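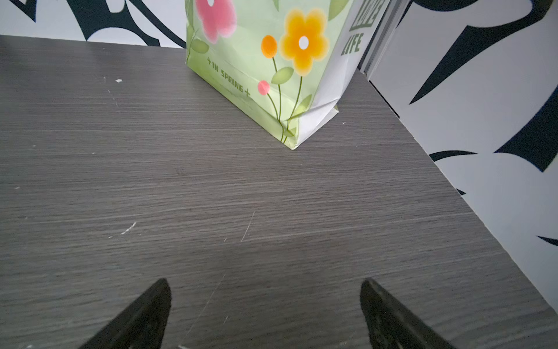 One member writes that her arm at home closes on a paper bag and crushes the top before it lifts, and asks whether the shared workshop permits changes to grip force. It does. Members may set their own limits within the range posted at the bench.

Workshop > Robot Arm Build > FAQ

Projects Bookings Tools Contact

May I build the Vesora arm at home?
Yes. The printed parts and the wiring plan are the same. Home builders must supply their own power unit and emergency stop.

What is the heaviest permitted load?
The limit is 370 grams, including anything inside a bag or box.

How long may I reserve the bench?
Each booking lasts up to 14 days. Renewals are accepted when no other member is waiting.

Are both gripper fingers required?
Yes. The Younis finger set is issued as a pair and must be returned as a pair.

Where are faults reported?
Please use the Cendinau log sheet beside the bench.

122 shares 14 comments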